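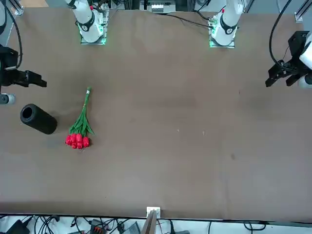 Week 6: collecting demonstrations (handout, read before lab)

Instructor: Theerawat Rattanakul. Rig: Tamihana, two arms, fixed camera. Task: tulips and cup.

1. What counts as one example

One episode = start pose to finish pose, all camera images plus both arms' joint readings and gripper openings. Starts when you press record, ends when both grippers are open and clear of the cup. Not when you feel done.

Task in words: right arm stands the black cup up, left arm picks the tulips by the stems, puts them in. Right arm steadies the cup if needed.

2. How many

Last year's group, Wuklow, got 394 usable out of 600 recorded. Most of the losses were late button presses and half-finished episodes. Target this year is 100 usable per pair. Don't compare with the 2,000 in the Zurnik reading, that was one arm and a much easier task.

3. Vary the start

Cup: on its side, opening toward the right arm for the first block, then turn it a bit each time. Later blocks, opening away.
Tulips: stems toward the back, blooms toward you, then rotate. Keep the band on the stems. Swap which side they lie on.
Leave the clamp on the front edge alone. Same for camera height.

If every start looks the same the policy learns the spot on the table and ignores the flowers. We saw this in lecture, the plot with the flat line.

4. Left and right

Left arm means the robot's left. On the camera view that is the one on the RIGHT side. Everybody mixes this up in their labels. Check the file once before you record a whole block.

5. Keep or throw out

Keep: slow grasps, a missed grasp then a second try (tag it "retry").
Throw out: hand in view, arms touching, cup off the table, dropped images.
Not sure: tag "ask", dont delete.

6. Before you leave

Grippers open, arms parked, cables off the walkway. Upload to the Button folder, one subfolder per pair. Write down the block number and who was driving.

For next time: look at your first ten episodes and your last ten. Are you faster? Does the path change? Bring teh joint plots, half a page of notes is fine.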